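## 4. Lining the Booth with Wallpaper

The Tustia booth ships with bare panels. You can use it that way, but most people line the three walls before they move anything in. Peel-and-stick paper is easiest. Pre-pasted paper also works if you let the panels dry flat overnight before you put them back in the posts.

Do the walls first, then the floor mat, then the furniture.

### 4.1 What you need

- Wallpaper, enough for three panels plus one extra pattern repeat
- Sharp utility knife and spare blades
- Metal straightedge
- Plastic smoother or a folded dry cloth
- Pencil and tape measure
- Hex key from the Tustia parts bag

### 4.2 Papering the panels

1. Loosen the screws on both back corner posts. Two turns is enough. Slide the panels up and out.
2. Wipe each panel with a damp cloth and let it dry. Dust under the paper shows as bumps later.
3. Mark the back panel with a light pencil line down the center.
4. Unroll the paper face up on the floor and choose what you want at the middle of the back wall. With a large print this matters more than the seams do.
5. Cut the back piece 2 inches longer and wider than the panel.
6. Peel the top 18 inches of backing, line up the paper with the pencil line, and press it down from the center outward. Peel and smooth the rest a little at a time.
7. Turn the panel over and trim the paper flush with the edges.
8. Repeat for the left and right panels.
9. Slide the panels back into the posts and tighten the screws by hand.

**Caution:** Do not wrap the paper around the panel edges. The slots in the posts are tight, and a doubled edge will tear or bow the panel.

**Note:** You don't have to match the pattern across the corners. The posts cover the joint, and on a busy print the break is hard to spot. 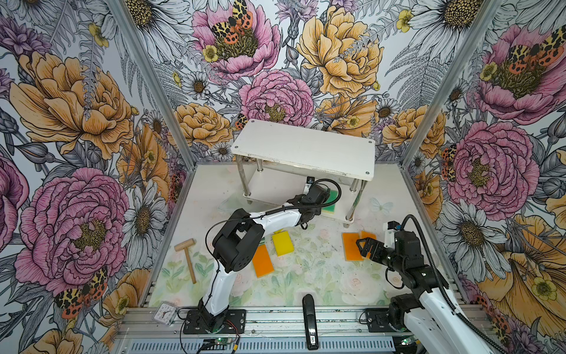

Large florals are forgiving, and they are what we suggest for a first try. Small geometric prints show every crooked cut, and stripes will show a post that is out of plumb. When you place the back piece, pick one big bloom and build out from it. The pink peony with the moth at its center sits at the top middle of the back wall, well above the white table, so the furniture doesn't hide it. Anything you put low on the back wall is likely to end up behind a tabletop.

### 4.3 Laying the floor mat

1. Unroll the mat and leave it flat until the ends stop curling. Weigh down stubborn corners with books.
2. Set it against the back wall first, then work forward.
3. Trim the sides with the straightedge. Leave a small gap at each wall so the mat doesn't ride up.

A pale mat goes best with a strong wall print — two busy surfaces in a space this size get tiring to look at. The Ocampo mats in the accessory list all come in light backgrounds.

### 4.4 Putting the table in

Lift the table in from the front and set it down. Do not drag it, as the feet can crease a new mat. Check that the tabletop screws are snug and that the top does not touch the wallpaper.

### 4.5 Care

Dust the walls with a dry cloth. For marks, use a barely damp sponge and blot. Do not use the scrubbing side of a sponge on printed paper. If a corner lifts, warm it with a hair dryer on low and press it down again.

Replacement panels are part no. 500 in the Tekia parts list.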